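Brodham Jewellers opens new workshop and showroom in Plondumthorpe

Brodham, the family jewellers, is delighted to announce the opening of its new workshop and showroom in Plondumthorpe, where customers will be able to browse, order and have their much-loved pieces repaired under one roof for the first time. The doors open this Saturday at 10am, and everyone is very welcome, whether they are looking for an engagement ring or simply fancy a cup of tea and a look round.

The new premises bring together 2 teams that have until now worked at opposite ends of town – the goldsmiths, who make and size every ring by hand, and the setters, who look after the stones. Having them side by side means that a customer who comes in with a worn claw or a grandmother's brooch in need of a new pin can talk directly to the person who will be doing the work, which is something our regulars have been asking for since long before we found the building.

To mark the opening, Brodham is launching two new collections. Montoya is a range of earrings, pendants and bangles in 18ct yellow gold, with garnets, citrines and green tourmalines in simple rubbed-over settings. Ona is a quieter line of slim stacking rings and fine chains in sterling silver, with prices starting at £148, and we hope it will suit those buying a first piece of good jewellery for a daughter, a godson or indeed for themselves.

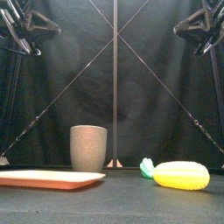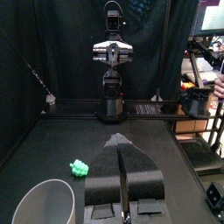
Black tabletop and black grippers, seen from two viewpoints.

The showroom will carry more than 300 pieces, from wedding bands to cufflinks, together with a small cabinet of restored antique jewellery that will change with the seasons. A bespoke service is available by appointment, and customers who would like to have old gold melted down and made into something new are warmly invited to bring it along and talk it through. There is no charge for a first conversation, and no hurry either.

Ring cleaning will be free of charge throughout the opening weekend, and anyone ordering from the Montoya or Ona collections before the end of January will have their piece engraved with our compliments. Repairs already booked in at the old workshop will be moved across safely and can be collected from the new counter on production of the usual ticket.

For appointments, please telephone the showroom and ask for extension 1544. Press enquiries and requests for product photographs may be made on the same extension.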